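4.3 Fitting and checking the wrist camera

The Zestavham gripper kit ships with the camera bracket already attached. These steps apply to kits with serial numbers above 1587. For earlier kits, use the Grostonell bracket sheet.

CAUTION: Switch the arm to hold before putting your hands near the fingers. The serrated teeth can pinch skin even at low force.

1. Plug the camera lead into port 2 on the wrist and close the cover.
2. Open the Alach panel and select Tools, then Wrist View.
3. Set the exposure to 16 and turn off auto white balance.
4. Jog the arm until the gripper is 200 mm above the work area.
5. Lower it slowly over the part and watch the live view. The underside of the wrist and the gripper finger should both stay in view the whole way down. 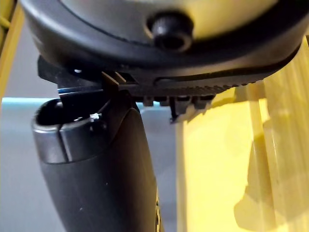

6. Press Save View. The panel stores the setting under the current tool number.
7. Run one pick at low speed with the force limit at its factory value.

Note: Glossy or see-through plastic can throw off the edge finder. If the panel shows error 153, lower the exposure by one step and save the view again.

Note: Wipe the lens with a dry cloth only. Do not use solvent on the lens or the finger teeth.

If the view shifts after a tool change, repeat steps 4 to 6. Replacement brackets and leads are sold by Sfeir as a set. For finger wear limits, see section 4.5.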